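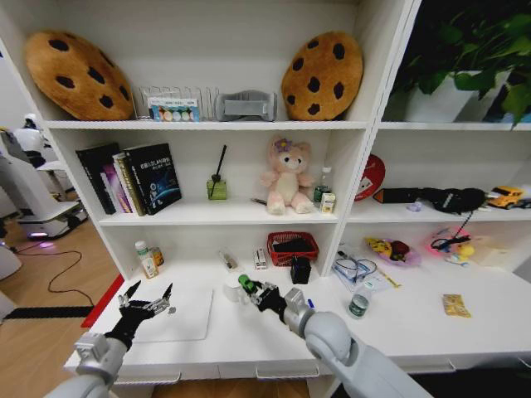 My aunt left me her flat on condition that I kept the shelves as they were, and the solicitor at Gilis read that part out twice. I had expected silver. There was a wire rack, silver in colour, on the top shelf between two cushions got up as chocolate-chip cookies, and that was as near as we came. One tier down, a pink teddy bear with a purple flower on its head sat with its legs straight out, like somebody waiting for a bus to Rarnska.

I moved in that September with one suitcase and some opinions about white furniture. For a week I behaved. I watered the plant. I dusted the cookies, a sentence I had not planned on ever needing. Then, one evening after supper, I turned the bear to face the wall.

I slept badly. At 2 in the morning I got up and turned it back – purely for the sake of the lease.

The next day a letter came from Gilis. They hoped I was settling in, and wished to remind me of clause 7. I read clause 7. It concerned the bins.

Still, I wrote back and confessed, over four pages, to the bear, to a wicked thought I'd had about the reed diffuser, and to eating toast over the books. They replied that the matter was closed and that reading my letter had cost me 69 pounds.

I told the bear. It took the news well, I thought – better than the cushions, anyway, who have always been soft about money.

Reading time: 2 minutes
Last updated: 28 June 2022

More stories
The Lift at Halleleo
Esteban Is Not a Cat
A Wet Fortnight in Rarnska
1000 Spoons, One Careful Owner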